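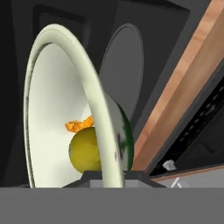 How often does the Tokar arm need greasing?

Every 600 running hours. Two pumps per joint, wipe off the excess. Counter is on the Midorari pendant, second menu - ours says 1,084 so it's had one and the next is a way off.

Gripper wont close fully?

Pads, nearly always. Take them off, clean behind, refit. If it still stops short, re-zero it from the pendant before ringing Griffiths.

Which cable do I check first?

The wrist one. It rubs where it bends. Any shiny patch on the sleeve, swap it. Spares in the Bodik drawer.

Can I work on it with the power on?

No. Isolator off, lock on, wait 30 seconds for the drives to drain. Then covers.

Do I have to re-teach positions after a swap?

Not for pads or cables. For a motor, yes - allow up to 2 hours and run it slow teh first time.

Last changed Thu 17 October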